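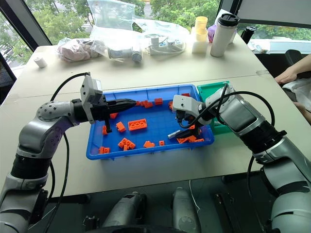 Orange bricks in a blue tray.

How to Wash a Big Pile of Secondhand Building Bricks

You bought a tub of used bricks because it was cheap. Then you opened the lid at home and learned what cheap smells like. Mine came from a yard sale in Pruddale and contained 1357 pieces, a raisin, and a quantity of dog hair that suggested a whole second dog could be assembled.

Washing them takes an afternoon. Most of that is drying, so plan to be somewhere else for it.

What you need

A dishpan or a clean bathtub
Dish soap, the plain kind
A mesh laundry bag with a zipper that works
An old toothbrush you will not mix up with the current one
2 big towels

Step 1. Pull out anything that shouldn't get wet

Motors, battery boxes, lights, anything with a sticker or printing you care about. Wipe those with a damp cloth and put them on a high shelf. Fabric capes and sails go there too. String can take its chances.

Step 2. Take everything apart

Yes, everything. Water gets between two stuck bricks and stays there until spring. If a pair of thin plates won't let go, use a brick separator. Do not use your teeth. You are going to use your teeth, so at least do it after Step 4.

Step 3. Soak

Fill the pan with lukewarm water and a squirt of soap. Hot water can warp plastic, and a warped brick fits nothing except the vacuum cleaner. Swish by hand, leave it for an hour, and swish again. The water will turn a color. Pour it out without thinking too hard about it.

Step 4. Scrub the undersides

Tops come clean by themselves. Grime prefers the hollow side, down between the tubes and the little ribs along the walls, where a toothbrush goes in at an angle and a finger doesn't go at all. Dried juice needs a second soak.

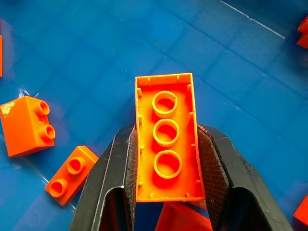 Step 5. Rinse and shake

Zip the bricks into the mesh bag, a few handfuls at a time, and run cold water through until the suds quit. Shake the bag hard over the tub. Close the bathroom door first if you share your home with anyone who sleeps.

Step 6. Dry

Spread the bricks on the towels, hollow side down, in one layer. A fan helps. Skip the oven and the hair dryer. Turn a few over before bed, and if you find drops inside, give the lot another night. Bricks put away damp will smell worse than when you bought them.

Step 7. Count, if you must

I ended up with 1225. The missing ones were either never bricks to begin with or are now part of the plumbing.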